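The dumping ground under the window

I have been meaning to write about the front room for ages, and then it got warm and I lost all interest in doing anything except lying on the tiles. But it's Sunday, the kettle's on, so off we go.

When we took the place in Clendulside I had big plans for that room. It was going to be calm! It was going to have a table, a blind, a nice picture and nothing else at all. My sister kept sending me photos of those rooms where there's one pebble on a shelf, and I thought yes, that's me, I am a one-pebble person now.

I am not a one-pebble person. The trouble is the ledge. It runs along the bottom of the window and it's exactly the height your hand is at when you come in carrying things. Bags go on it. Drinks go on it. Jumpers come off and get heaped on it. Every evening I clear it and by the next afternoon it's full again, mostly with bags (how do we own so many bags?).

Deisy Llanos, who lives upstairs and has a much tidier flat than I do, told me to stop fighting it and give the ledge a proper job. Her idea was one basket per person, and anything left outside a basket goes to the charity shop in Wandum at the end of the month. I liked the sound of this very much until I looked at baskets. The ones I wanted, from Grarnumis, were 1,220 each. I did find some at the Chambi market for 1,090 but they had a sort of plastic trim that I know would annoy me every day of my life. So no baskets yet.

What has worked is the table. I've got very strict about the table. It's a light wooden one with rounded edges, and the only things allowed to live on it are a mat and the LOVE OF NATURE print with the leaf on it. I nearly hung that print on the wall, had the hammer out and everything, and then stood it on the table while I looked for a nail and liked it there. The leaf is black and grey so it goes with everything, and having something upright in the middle seems to put people off dumping their shopping. Tissues still get through. I find tissues everywhere, all year round, and I'd like whoever is leaving them to know there's a bin by the window!

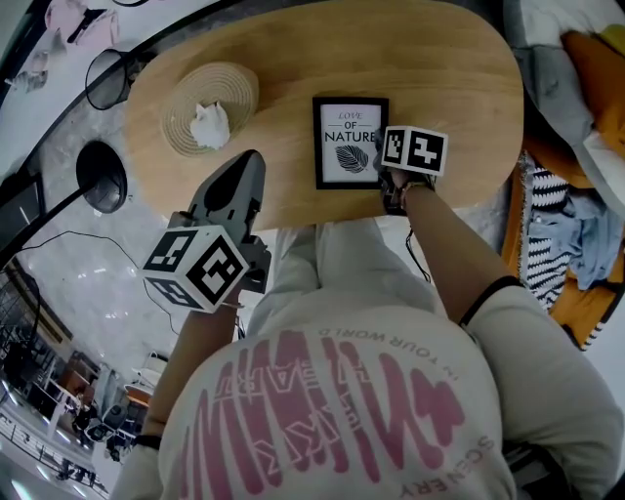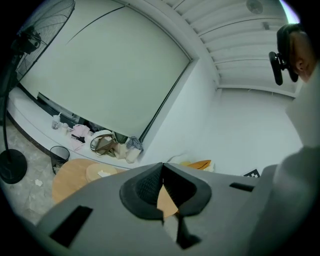 Anyway, the blind. I get asked about it more than anything else in there. It's just a plain roller one, very pale, and I went back and forth for weeks over whether to get something with a pattern. I'm glad I didn't. With the white slats on the ceiling and the grey marbly floor there's plenty going on already, and it makes the afternoon light lovely and soft. It does show every mark though, so I go over it with a damp cloth every 6 weeks or so and grumble.

The standing fan stays until the weather turns. I did look into a ceiling one, got two quotes, and put both of them in the drawer with the takeaway menus.

Next job is hooks. I'm thinking a row by the door, low enough for the heavy bags, and if they fill up as fast as the ledge does then I'll go back to Grarnumis and pay for the blessed baskets. If anyone has put hooks into a wall that crumbles when you look at it, please tell me what plugs you used, I've already made one hole I'm not proud of.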